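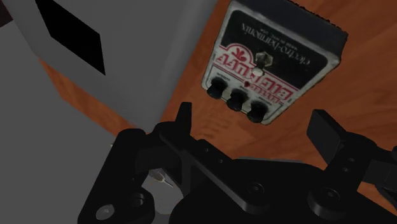

Resting heart rate went up after I started interval training, is this normal?

Posted in Exercise and Recovery, 24/10/2025

I switched from steady cycling to intervals on a stationary bike, four sessions a week. Before the switch my resting heart rate on waking was stable. After 3 weeks it is higher by several beats per minute on most mornings. Sleep duration has not changed. I log everything in Daltia, which takes the reading from a wrist strap. No fever, no new medication. Should I reduce the number of sessions or wait for it to settle?

gadlow_rider

Ljubica Hoxha
A sustained rise after a jump in intensity often means recovery is lagging behind the training load. Four interval sessions is a lot for someone coming from steady work. Drop to two, keep the other two easy, and compare weekly averages. Single mornings are noisy — alcohol, a late meal or a warm bedroom will each move the number. Check the reading by hand as well: lie still for five minutes, then count the pulse at the neck or wrist for a full 60 seconds. If the rise continues after two easier weeks, or you get palpitations, chest pain, dizziness or unusual shortness of breath, see a doctor. Chest pain or fainting needs emergency care.

lorno631
mine did the same, turned out the strap was loose. tighten it one notch

Valbona Yordanov
Agree with the reply from Ljubica. I would add that dehydration raises resting heart rate, and indoor bike sessions produce more sweat than people expect. Weigh yourself before and after one session to see how much fluid you lose. Also check whether Daltia reports the overnight low or the waking value — there is a setting for it, and the two should not be compared.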